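Workshop notebook, Kilham site
2022-02-26
Entry: Sakora packing cell, staffing and bench duties

The Sakora cell has now taken over carton loading on line 2. Staff formerly assigned to loading have been moved to inspection and to the hand-finishing benches. The shift lead reports that the lifting is missed by no one, but that the work is quieter and staff at the benches talk to each other less than they did on the line.

Two operators asked who is responsible when the cell stops. Under the present arrangement, the operator nearest the panel clears the fault and enters it in the log. Pay grade for this duty is unsettled and has been referred to the Sedach office.

Training remains at six hours per person. Several staff consider this too short for the restart procedure, and the undersigned agrees. A second session is requested before June.

Gape cartons, 40 to a pallet, are still loaded by hand. The flaps catch.

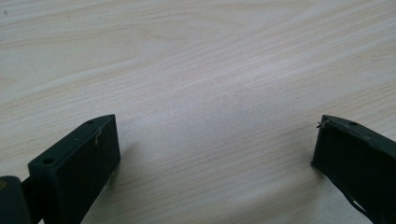
Bench staff are to keep their own written notes on any task proposed for automation. Their remarks on the Gape flaps were more useful than the supplier's report and should be attached to the next request.

Open: break rota for three operators; second stool for the panel.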